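Packing up after poker

Putting a poker set back in its case is a dull job, which is partly why Bent Hauksdóttir likes it. Her group at Nura has spent the spring on one question: can two robot arms learn tidy packing from wrist cameras as well as from a fixed view?

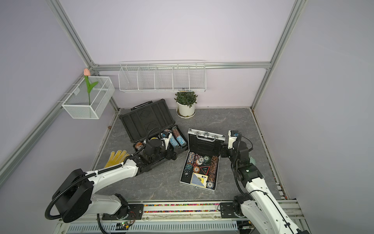
Two arms, two cases: chips, dice and cards at the Nura bench.

The method, named Brudelus, trains on 914 recorded runs. Each is stored from the fixed camera and from the wrists, and the software learns how far to trust each view at a given moment. Close to an object, the wrist usually wins. Shiny metal is harder — ribbed aluminium throws back bands of light, and edges blur when the arm moves.

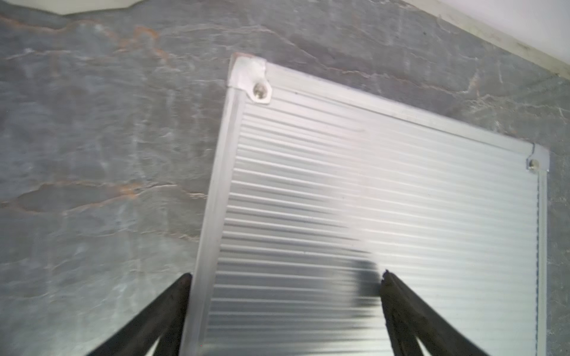 Nura Manipulation Group

In tests the group held back 294 runs and scored them by hand. Brudelus placed more chip rolls correctly than the fixed view alone, but dice made little difference either way. Hauksdóttir puts that down to their size.
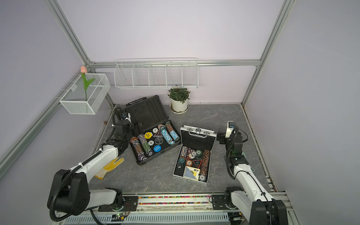 Chip rolls and dealer buttons in the black case, with the silver case open alongside.

The next round, due in March, swaps the chips for small hand tools. The code will be released once the scoring has been checked by a second group, at Pritau.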